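Mesh pen cup tips over when scissors go in - weight it, or change the cup?
Asked in Desk and Workspace, September 2021

I have a wire-mesh pen cup on a polished stone-type counter that serves as my desk. With markers only, it stays put. Once I add a pair of full-size scissors it slides when I pull something out, and 2 times in the past week it went over completely. The scissors are Surkley, the cup is a Dalen, the basic round one.

I would like to keep the cup. Questions: should the scissors go in blades down or handles down, and what is the best way to add weight without filling half the cup? I have a box of steel washers left over from a Stovov shelf kit if those are any use.

Answer 1 (accepted)

Blades down, always. Handles down puts the points at hand height, and the loops take up most of the opening anyway. The drawback is that the heavy end of the scissors is then above the rim. An empty mesh cup weighs very little, so the center of mass of the whole thing moves up and toward whichever side the scissors lean on.

Two fixes, and you want both.

Weight: put the washers in a flat layer on the floor of the cup, with a disk of felt or cork on top. Keep the layer under 2 cm or short pencils will stick up too far. Glue is optional. If you glue, use a silicone that peels off, as epoxy will run through the mesh and bond to the counter.

Grip: a polished counter gives the bottom band of the cup almost nothing to hold on to. Cut a ring of thin rubber to the diameter of the base. Stick-on dots also work, but with fewer than four the cup will rock.

Cup, marker and scissors on a counter of the same type:

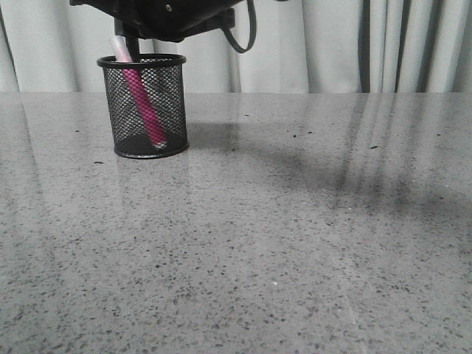
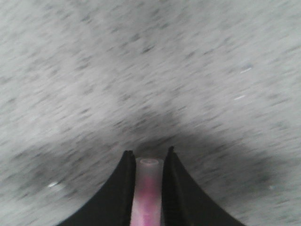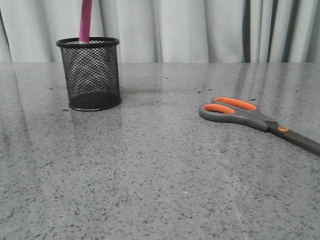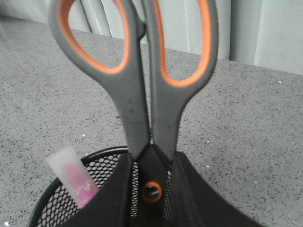
Load order matters more than people expect. Scissors go in first, against the wall, and pens fill the remaining space. A lone marker in an otherwise empty cup ends up on a slant, as the pink one does in the first picture, and it then lies across the space the blades need. Point the wider finger loop toward the wall side so the narrow one faces the pens. If the pivot catches on the rim, the cup is too small for that pair and no amount of ballast will fix it.

Answer 2

I had the same problem and bought a Brorkar cup with a cast base. No complaints. It costs more than the mesh kind but you don't have to cut anything. Not sure if they still make the tall version.

Answer 3

Dry rice in a small bag at the bottom. Did this in February and it is still fine. The tips of the scissors will poke holes in a thin bag, so use a thick one or double it.

Comment from the asker: Washers and a rubber ring done. The layer came out a bit under 2 cm - no sliding so far. Cork was too thick, used felt.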